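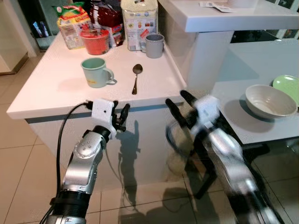 21/02/2024

Starter log, flour comparison, day 7.

Four jars going, same as last week. Jar 1 is the Wornska white, jar 2 the Wornska whole wheat, jar 3 the Prurer rye, jar 4 half white and half rye. All fed at 1:2:2 with filtered water. I kept back 30 g of old starter from each and threw the rest in the discard tub.

Rise since the morning feed: jars 3 and 4 doubled well before lunch. Jar 2 got there by mid-afternoon. Jar 1 is still slow, with a few big bubbles near the glass and not much else. It smells more like paint than yogurt. Switched it to two feeds a day, starting tonight.

Rubber band on jar 3 slipped, so its peak height is a guess. Need to go back to marking with tape.

Test loaf from jar 4: 450 g flour, 33 g less water than the last one. Dough was a lot easier to shape and didn't spread on the peel. Bulk went long, I was on the phone. Poked it and it barely came back, so I skipped the second half of the proof and put it straight in the fridge. Baked it cold from the fridge in the covered pot, lid off for the last part. Good color. Crumb is tight at the bottom with a tunnel under the top crust, probably my shaping and not the starter. Taste is fine, more sour than the September loaves.

Salt - whoever borrows the small scale, please zero it before you put it away. It was reading high and I had to weigh the salt again on the big one.

The Sibiya thermometer and the cheap one disagree by a couple of degrees at room temperature. I've been writing down the Sibiya number all along, so I'll stay with that for this set. Ice water check still to do.

The cupboard shelf was 70 F at breakfast and 74 F by evening. That is probably enough to explain most of the difference from last week's times, so don't read too much into the curves yet.

To do:
Order more rye, we have roughly two feeds left.
Dry some of jar 3 on parchment as a backup.
Ask the mill at Clalodham if the white is bleached. The bag doesn't say.
Repeat the jar 4 loaf with a shorter bulk and the same water.
Wash the spare lids - two of them smell.

Jar 1 at the night feed: small dome on top, slightly better smell. Leaving it out on the shelf overnight with the others.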